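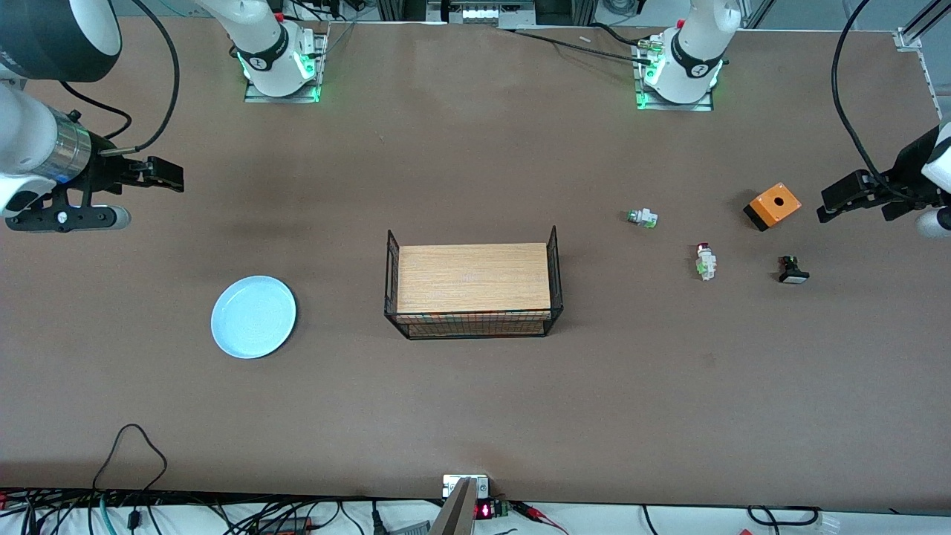 Tetden oil-based hardwax, satin, 1 L tin

Bought to refinish a benchtop that had been sealed with a water-based polyurethane and was wearing through near the sink. The old coating came off with 100 grit on a random orbital, then 150, and I stopped there. Tetden's sheet warns against going finer, as the oil won't key into a polished surface.

Coverage was about 3 square metres per 100 mL on the first coat and considerably more on the second. Viscosity is closer to honey than to Danish oil. A white pad spreads it well enough; a brush leaves too much behind. Buff off the excess within fifteen minutes or it drags. I missed a strip along the back edge and had to cut it out with a grey pad the next day.

Colour shift on spotted gum is moderate, a bit warmer than Piltum's equivalent. Sheen is lower than the label suggests — I would call it matte. Water left overnight in a ring did not mark it after the full cure. Red wine did, faintly, and a dab of fresh oil took most of that out.

Smell is strong for two days. The lid is poor and skins over once opened, so decant the remainder into something smaller. Rags go outside, flat, same as any drying oil.

Four stars. I'd buy the 500 mL next time.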